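Went to the robot open day at the Wallthorpe works. A thread, mostly so I don't have to tell it again at every family lunch.
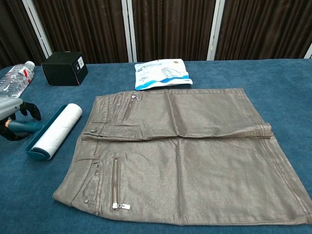

I'd pictured welding. Sparks, a big orange arm, someone in a visor. Instead I spent most of the afternoon watching garment care, which is my least favourite part of being alive.

2/ The firm is called Tramberg and they do "soft goods". Soft goods is trade talk for clothes and anything else that won't hold its shape while you're working on it.

3/ First lesson of the day: robots find a gearbox easy and a skirt hard. A gearbox is the same gearbox every time you pick it up. A skirt has opinions.

4/ And they hadn't gone easy on it. Shiny bronze skirt, zips on the front, folded over on itself at the top. I wouldn't know where to start with a lint roller on that and I've had thumbs for 50 years.

5/ The lint roller was teal, by the way. Same sort of thing you keep in the hall drawer. I had somehow expected a special one.

6/ Two black fingers on the gripper. I asked whether more would help. The answer was long and friendly and I think it was no.

7/ The software is called Plistis. I heard this as "please this" for a good half hour and thought everyone was being terribly polite to the machine.

8/ Someone at the front asked how many practice goes it needs. "Up to 1,000 for a new job," said the engineer, in the tone of a parent discussing potty training.

9/ A child asked if it could do socks. Long pause from the engineer. Socks are on the list — I got the feeling they've been on the list for a while.

10/ The audience, I should say, was gripped. I've seen people leave the theatre during better-lit things than this, and there we all were, 100 grown adults on folding chairs, leaning forward over a skirt.

11/ The 3 o'clock talk was from Sarmiento, who make the control boxes. I took notes. The notes say "torque" and then there's a drawing of a duck.

12/ Tea was done by humans, from an urn, with a queue out of the door. If anyone at Tramberg is reading, I think I've found your next product.

13/ Am I worried about my job? I do payroll, so probably, but a different sort of robot is coming for that and it won't be putting on an open day with flapjacks.

14/ They're running it again in September. You need to book, and the car park is at the back — ignore the sign, the sign is for the carpet place.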